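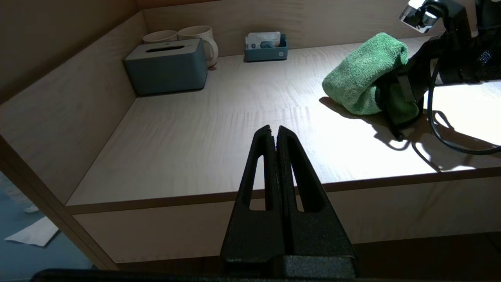
Grarkdale Choir: Frequently Asked Questions

Do I have to audition?
There is no audition. Conall Mac Mathúna, our director, will stand near you for a verse or two in your first rehearsal and then tell you which section you belong to. He's usually right. People who have been tenors in the shower for 18 years sometimes take it hard.

I can't read music. Is that a problem?
Half the altos can't either, and they're the ones who come in on time. We hand out practice recordings for every part, and the sheet music has arrows pencilled in by generations of previous owners. Some of the arrows are even correct.

When and where are rehearsals?
Widmer Hall, 7 p.m. until 9, every week in term. Parking is out the back. The gravel patch beside the bowls club belongs to the bowls club, and they'll let you know.

What does it cost?
Membership is $600 a year, payable in two lots if you'd like to spread the pain. Students pay half. It covers the hall, the pianist and your music, but not your folder, which has to be black. Navy is not black. We've had this conversation.
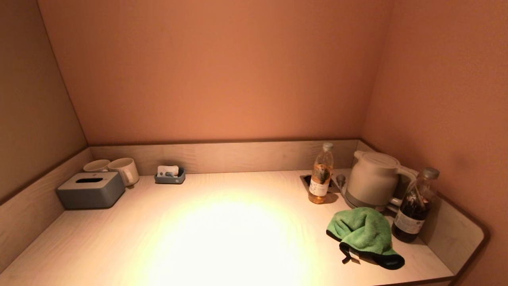 Can I try it before I pay?
Your first two rehearsals are free. After that Do-yoon Na will email you a form, then a slightly firmer email about the form.

What do I wear to concerts?
All black, long sleeves, closed shoes. Perfume and aftershave stay at home – the basses stand very close together and have strong opinions.

How many rehearsals can I miss?
Three a term is fine. Miss the final one before a concert and you'll be enjoying that concert from the audience, at full price.

Do you ever sing anything from this century?
Prasetyo Pasaribu arranges a couple of newer songs for our July program each year. Requests go to him in writing. He has already heard the one about "Bohemian Rhapsody".

Can I bring my kids?
Singers from 14 up are welcome if they're in the choir themselves. Younger ones are better off at home, where the colour of the language during the Latin pieces can't reach them.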